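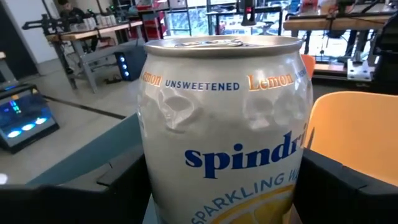

Ticket 697
Site: Sullville, break room
Opened by: Shanti Semwal
Category: Supplies / beverages
Status: Pending vendor

Issue: Dented can of lemon sparkling water, unsweetened. Deep dimples in the upper half. Pull tab lies flat.

Log
7:15 am Can set aside. Remaining cans on that shelf checked, 3 more with dents.
8:40 am Delivery record pulled. Supplier is Bhatt, order of 120 cans, November.
9:05 am Credit requested from Bhatt for 4 cans. Asked whether they want them returned.

Next step: Hold dented cans off the shelf until Bhatt replies.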